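In defence of the long way home

My grandmother never took the short road anywhere. If she needed a spool of thread from the shop in Davbridge she would go by way of the church, the creek and Lesia Zinchenko's front gate, and if Lesia happened to be in her garden then the thread could wait until after tea. My mother, who was usually the one waiting for the thread, found this maddening. I found it maddening too, when I was 12 and my legs were tired, and now I am well into middle age and I do exactly the same thing, and I would like to say a few kind words for it.

I have been thinking about this since January, when the council put out its plan for the walking tracks between Davbridge and the old Hrynyshyn orchard. There are 38 pages of it, with some very nice maps, and I read the lot at the kitchen table with a pot of tea going cold beside me. The plan would straighten the main track, seal it, and take 388 metres off the walk. I have nothing against the people who wrote it. They were asked to make the track efficient and they have done that very thoroughly, and anyone pushing a pram or a wheelchair deserves a surface that doesn't fight back. Seal it by all means! But I do wonder who asked for it to be shorter.

The word "efficient" belongs in some places and I am glad to find it there. I want my dentist to be efficient. I want the bus to Presinero to leave when the timetable says it will, and I have written letters on the subject. A walk, though, is one of the few parts of my day when I'm not expected to produce anything, and if you take five minutes off it I don't get those five minutes back as some kind of treat. They go straight into the dishes.
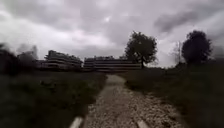 My neighbour Vira Dovhaniuk disagrees with me, and since she is cleverer than I am I should give her side properly. Vira worked night shifts for most of her life, and she says that people who praise the long way home have generally not had to walk it at six in the morning with sore feet. She is right about that. There were years when my children were small and I would have paid good money for a tunnel from the school gate to my own couch. Being able to dawdle is a kind of wealth, and I try to remember it when I get up on my soapbox.

Still, I notice that Vira dawdles now. She goes past the bakery, where she doesn't buy anything, and then down behind the oval to see whether the Brullel cottage has been painted yet (it hasn't, and the colour it is now is a sort of tired mustard). She calls this getting her steps in. I call it having a look at things, and I suspect we are both talking about the same half-hour.

My grandmother had no theory about any of it, as far as I know. She liked to see who had their washing out and whose plums were ready, and she knew by the end of the week who was poorly and who could do with some soup. A good deal of neighbourliness used to get done that way, by people who were on their way to somewhere else and in no great hurry to arrive.

So I'll be putting in my submission to the council, and it will be polite. I will ask them to keep the bend by the creek and the loop around the top of the orchard, and to put a bench in if the budget stretches to it, preferably one with a back.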